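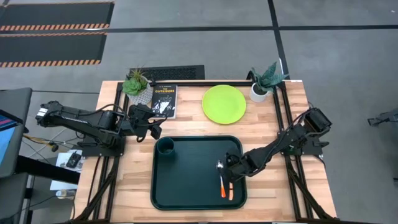
A green serving tray and a potted succulent on a wooden tabletop.

Buyer won't name directors after signing, can we still hold the shareholder meeting?

Posted by mapleledger

I own a small block of shares in Tosia, a regional freight company. It isn't listed. Last fall the founders signed an agreement to sell their controlling stake to Paju, a larger carrier. Closing was supposed to happen in January and it hasn't.

Tosia called a special shareholder meeting to elect two new directors and to raise the number of authorized shares. Under the sale agreement Paju gets to pick both directors. The notice went out on time, but Paju never sent any names. We met at 2 p.m., waited 40 minutes, and the chair adjourned without a vote on anything. A new notice says we will try again next month.

Can the company elect its own people if the buyer stays silent? And does Paju's silence mean the deal is off? I hold 587 shares, so I'm not going to swing anything, but I would like to know where I stand.

Austra Šimkus

I worked as a corporate secretary for a long time, mostly for private companies. I'm not your lawyer, and the answer depends on your state and on two documents you should ask for: the bylaws and the share purchase agreement. You are entitled to the bylaws. You may or may not get to see the agreement.

On the election: the shareholders elect directors. Paju's right to pick names is normally a contract right against the sellers, and sometimes against the company too. If Paju doesn't use it, the current directors usually stay in their seats until someone replaces them, so the company still has a working board. Whether other people can be nominated depends on the bylaws. Look for an advance notice section, and check whether the notice for the next meeting lists an election at all. A special meeting can generally only act on what is in its notice.

The founders may also have promised not to change the board before closing without Paju's consent. That would explain why the chair adjourned. If they elect their own people now, they could hand Paju a reason to walk away.

On the share increase: this is a separate item and in most cases doesn't need the new directors in place. It does change the charter, so check what vote is required. Ask what the new shares are for. If the company plans to sell stock to cover its bills while it waits, your percentage goes down unless you have preemptive rights. Many small companies don't grant them.

On the deal: silence by itself doesn't end it. Look for an outside date, which is the last day to close before either side can terminate, and a list of closing conditions. Buyers who want a lower price or a way out often stop doing the small things first — names, forms, signatures — and then argue that some condition wasn't met. I can't tell from here if that is what Paju is doing.

Send the secretary a short written request for the bylaws and the minutes of the adjourned meeting, and say why you want them.

railyard39

Same thing happened at Fastier when Udetti was buying it. Three meetings, no names. They ended up cutting the price and closing in the summer. I'd sell if anyone will take the shares.

mapleledger

Thanks both. I found the bylaws in my old paperwork and there is an advance notice section, 39 days before the meeting. The new notice gives us less than that, so I guess nobody else can be nominated this time. There is nothing in there on preemptive rights that I can find. I have written to the secretary for the minutes.

Austra Šimkus

Check the charter for preemptive rights too. They are more often there than in the bylaws. And read the advance notice section again, as some of them set a shorter deadline when the meeting is called on short notice.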